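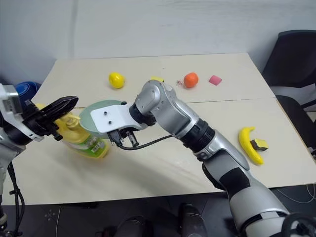 Sentencing archive, 4 October 2022. Back on the Presora crown court bundles today, and the box labels are still driving me up the wall. Half of them have the barcode at the top, half at the bottom, and the ones at the bottom get covered by the lid when the box is shut, so the scanner gets nothing. The yellow bottle has its barcode on the lower side of a green-and-white label and that's fine for a bottle, but put the same layout on a lidded box of appeal papers and you're opening every single one. Top right corner from now on please, everyone!

Count so far: 3,094 judgments read in, 237 of those with no sentence recorded at all. I thought that was our reader falling over again, but I pulled a few by hand and the sentence really isn't in the judgment. The court gave the verdict on one date and the sentence on another (sometimes more than a week later) and typed them up as two separate documents with two separate numbers. So we've been treating one case as two. Oh well.

Tried matching them on defendant name. Bad idea. In the Betum riot trial there are several brothers and cousins with the same surname and the same first initial, and Cidard cheerfully merged the lot into one man with a very long criminal career. Undid that before lunch. Matching on the charge sheet number is much better, though the older Betum clerks wrote it with a slash and the newer ones with a dash, and one person used a full stop, bless them. Have told Cidard to treat all three the same.

Still stuck on:

- concurrent or consecutive. The judgment says "life, and 5 years" and doesn't say how they run. Leaving it blank for now, don't guess.
- fines. Page 760 of the McIntyre volume has a fine in the margin in different ink. Is it part of the order or did somebody add it after? Need to see the original, the scan is hopeless.
- acquittals on one count and guilty on another. We've only got one box for the outcome, which was daft of me back in February.

I did start a second outcome column and then ran out of steam (and tea). It's in the McIntyre sheet only, so don't copy that sheet over the others yet or you'll shift everything along by one. Ask me how I know.

Next go: re-run the 237 using the charge sheet numbers and see how many find their other half.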